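Filed under: Ask the Shop / Machines / Frequently Grumbled

Can a robot do my chores yet? Your questions, answered

We get these in the inbox every week, usually right after somebody has watched a video of a robot folding a shirt. Brenda Wragg, who has been fixing washers in Dramstead long enough to distrust anything with a motor, went through the pile on a Tuesday and answered what she could.

So can a machine do my housework or not?

Some of it, and you probably own the machine already. Your dishwasher is a robot that had the good sense to stay in a box. Your dryer is another one. What you can't buy at a sane price is a thing that walks in, sees the mess, and deals with it the way you'd deal with it if you were a better person.

What about the folding videos?

Check the corner of the video for a speed label. A shirt that takes four seconds on your phone may have taken a good deal longer in the room. It's also very often the same shirt. We'd like to see one handle a fitted sheet, but we'd like to see a person do that too.

Why is laundry so hard? My kid can do it.

Your kid can do it and doesn't, so in practice you're about even. The trouble is that cloth has no shape of its own. A mug looks like a mug from every side. A sock in a heap can look like a glove, a rag, or the cat. The machine has to find an edge, pick up one layer and not three, and work out what it's got hold of.

Is it any better on the shop floor?

Much better, as long as the parts turn up in the same place facing the same way. Horrocks, where I do some contract repair, has a machine that puts caps on bottles all day and never asks about lunch. Tip a crate of mixed caps in front of it and you've got a very expensive coat rack. A lot of the money in automation goes on trays, guides and chutes, so that the clever part doesn't have to be very clever.

What job would you try first?

Picking and placing hard things. Blocks, cans, boxes, spoons if you're patient. Sorting by color is fine too. Wiping a flat counter is coming along, provided you clear it first, and clearing it was the part you wanted help with.

And what would you leave for last?

Anything floppy, slippery, see-through or knotted. Plastic wrap. Wet lettuce. Necklaces. And cables, which are all the bad news in one item. They bend, they spring back, they cross over themselves, and from above it's hard to tell which loop belongs to which end. Pull the wrong one and the whole thing gets tighter. I have a drawer at home with 17 chargers in it and I don't expect to be rescued.

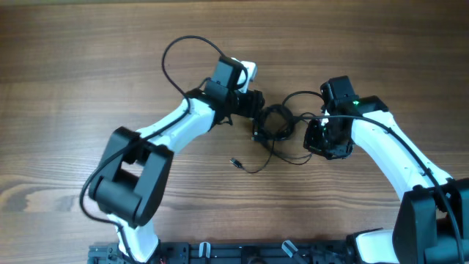 Two arms, one tangle of black cable.

Would two arms help?

With cable, yes. You want one hand to hold and one to pull, same as you'd do it. But two arms have to agree on who's doing which, and they have to stay out of each other's way. They also come with wires of their own, so you start every untangling job with more cable than you had before.

Do I need one that looks like a person?

No. Legs are mostly useful for stairs and for falling down them. If the work is on a table, bolt the arms down by the table.

How much should I budget?

For a full household helper, nothing, because you should keep your money. If you just want something to tinker with, the Pedero desk kit runs $185 and will move a sponge from one side of a plate to the other. Mine took around 40 tries to get it right and then I bumped the table. The Prunach is quieter and costs more. I haven't caught it doing anything the Pedero doesn't.

Will it take my job?

If your job is lifting the same part out of the same tray, someone has already had that meeting. If your job involves crawling behind a washer with a flashlight in your teeth to find out what the last guy did - you're all right for now.

When should I ask again?

Try us in December. The answer will be longer and the laundry will still be on the chair.

Recent items
- Robot vacuums and rugs with fringe: a history of violence
- Why your dryer says 2 minutes and means it as a joke
- Should you oil it? (Probably not)
- Reader mail: the ice maker is talking again

Questions? Use the contact form or leave a note at the Dramstead counter. | Copyright Ask the Shop. All rights reserved. | Back to top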